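Evaslow (bin-picking planner)

Evaslow is a grasp planning package for picking mixed items from open bins with an industrial arm. It was written at Lallasska and first released in November as an add-on to the Tusteo motion controller. The current version dates from May 2023.

The planner takes a depth map of the bin and proposes up to 40 grasps, which are ranked by expected grip quality. Each is then checked for collisions between the wrist, its cables and the bin walls – a step that takes over 67 milliseconds. Items lying close to a wall are handled by a separate routine, which tilts the tool in steps of 4 degrees until a clear path is found.
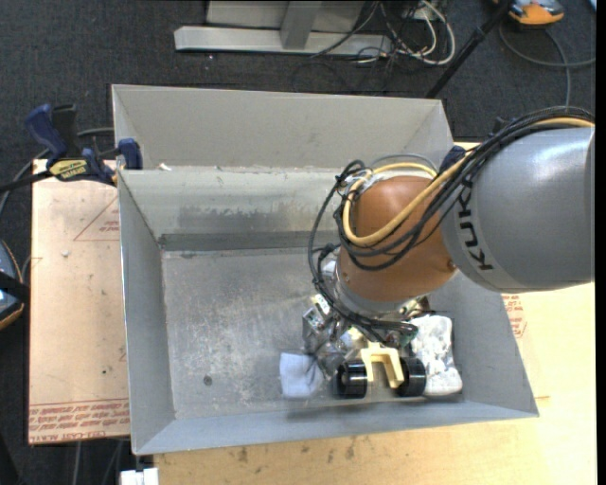

Cordeiro has objected that the wall routine treats cables as a rigid shape, and that a flexible model would reject fewer usable grasps. The cable model remains unchanged in version 4.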